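The Kastthorpe shared workshop has 15 members and one robot arm between them. The arm is not yet wired up. For now all the work is done in simulation, in a kitchen modelled on a desktop machine under a project called Oken.
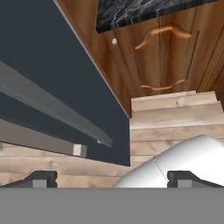 Gripper width was the first thing to settle. Early versions opened too far and struck the cupboard fronts on approach. The present model has two stepped black fingers, each with a small light grey pad, and a smooth white cylinder is a fair test of them – there is no edge to catch. Pad friction was tuned over 56 runs, most of them after nine in the evening.

The kitchen itself took longer. Collision shapes for the worktop and the appliances were redrawn in May, and the joint limits were copied from the arm's data sheet.

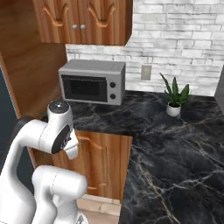

Sheehan thinks the group should have started with a bare table, and that a full kitchen hides faults in the controller which a simpler layout would show within 30 minutes. The Prorham workshop took that route.
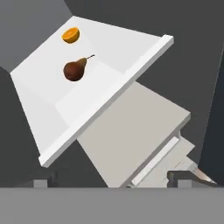 Oken will keep the kitchen, with the control loop held at 300 Hz and contact forces logged at every step. The bench mount for the arm is still being drilled.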